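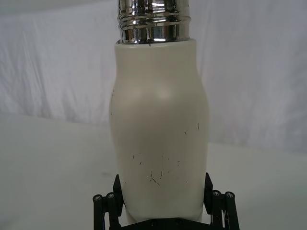
Botella blanca con cuello cromado: el cromo refleja todo lo que tiene alrededor.

Cal, cercos y otras visitas que no se marchan

Si vive en una zona de agua dura ya conoce el ritual: friega, seca, se da la vuelta y el grifo vuelve a parecer espolvoreado de harina. En casa llevamos años de guerra fría con la cal y vamos perdiendo con dignidad.

Grifos. Papel de cocina empapado en vinagre blanco, bien pegado al metal, y media hora de paciencia. Luego se aclara a conciencia y se seca con un paño de algodón. Si el acabado es dorado o negro mate, olvídese del vinagre: agua jabonosa y resignación.

Hervidor. 300 ml de agua y 50 ml de vinagre, se hierve y se deja reposar hasta que acabe el telediario. Después, dos hervores de agua limpia, salvo que le guste el té con sabor a ensalada.

Mampara. La rasqueta de goma después de cada ducha funciona de maravilla. Lo difícil es convencer al último que se ducha, que en mi familia siempre es otro.

Encimera de mármol. Ni vinagre ni limón. Una vez le hice caso a una revista y el cerco sigue ahí, recibiendo a las visitas. Jabón neutro y bayeta húmeda.

Alcachofa de la ducha. Bolsa de congelar con vinagre, goma elástica y a dormir. Por la mañana, un cepillo de dientes jubilado para los agujeritos rebeldes.

Y nunca mezcle vinagre con lejía, por muy valiente que se levante el sábado. El gas que sueltan es tóxico.

La semana que viene, juntas de azulejo. Vayan buscando otro cepillo viejo.

Ngọc Mạc
20 de enero de 2025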